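Stornach Hill Climb Timing Sheets

Every timed run we could find from the Stornach motorcycle hill climb, typed up from the paper sheets and put into one tidy set of files. If you love old bikes, split times or arguments over who was quickest through the top hairpin, welcome!

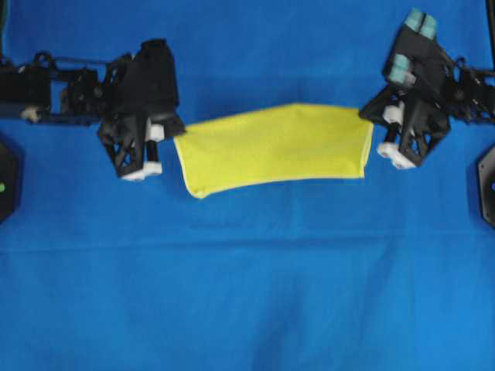
What you get

There are 198 riders in here across all solo and sidecar classes, and the hill had 8 timing posts in its longest layout, so there's plenty to dig through. Everything is plain CSV, one row per run, and opens in any spreadsheet.

runs.csv — one row per timed run, with rider, bike, class, weather and finish time
splits.csv — the times at each post, joined to runs.csv by run_id
riders.csv — names as they appear on the entry forms, plus the spelling we settled on
courses.csv — the short and long layouts, with the posts in order
notes.txt — marshals' remarks, typed exactly as written (some are very funny)

Columns in runs.csv

run_id: a plain number, never reused
meeting: spring or autumn, plus a letter where a meeting was run twice
rider_id: matches riders.csv
passenger_id: sidecars only, otherwise blank
bike: make and size as written on the sheet
class: solo_small, solo_open, vintage or sidecar
surface: dry, damp, wet or unknown
finish_s: seconds, to two decimal places
status: ok, dnf, dns or rerun

A blank finish_s always goes with dnf or dns. If you find one that doesn't, that's our mistake and we'd like to hear about it.

Where the times came from

Most of the sheets were kept by Marlene Fortin, who ran the timing hut for years and threw nothing away. The sidecar pages came from Wayne Turcotte, along with a box of programmes that sorted out half our missing first names. Nayara Paiva and Kimutai Nzioka did the typing, each working from the same pages on their own, and Jocelyn Morin settled the places where the two versions disagreed.

The Robichaud timer went in at the finish line partway through the records. Before that, everything was done by stopwatch and flag, and those runs have hand in the timer column. Please don't compare hand times and Robichaud times down to the hundredth. A gap of half a second means something, a gap of 0.03 doesn't.

Things to watch for

The start line was moved 400 metres down the hill when the long layout came in, so always filter by course before you rank anyone. We've seen a "new record" announced on the strength of a short run more than once!

Two riders share the name P. Prevley. They're father and daughter, they both rode in vintage, and for one autumn meeting they shared a bike. We've split them as well as we can using race numbers.

Post 5 was out of action for a whole spring meeting. Those splits are blank and we haven't guessed them.

Surface is one person's opinion at the start line. The trees near the top stay wet long after the bottom has dried out, so a slow final sector on a dry run is quite normal.

Version 2

Adds the sidecar class and the marshals' notes — also fixes the Paltetti Cup runs, which had been filed under solo_open when they belonged in vintage.

Using the files

Free for any use. A credit to the Stornach timing sheets would be lovely. Corrections are very welcome, especially from anyone who was there: please give the run_id and say what your source is, even if it's just a programme with pencil in the margin.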